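Week 3: The Cuesta sorting kit

Kiltent rents out the Cuesta as a pair of hands, three crates and a belt. The brochure promises 600 parts an hour – a figure Nurbridge, who tried one in January, describe as ambitious. Read the small print on part spacing first.

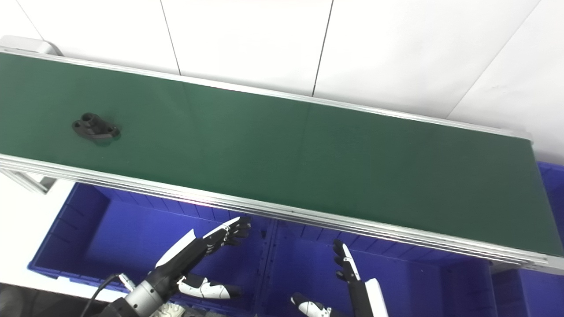 Questions to bring on Monday

1. What does the hire fee leave out?
2. Would a plain chute do the job for less?
3. Who pays for dropped brackets?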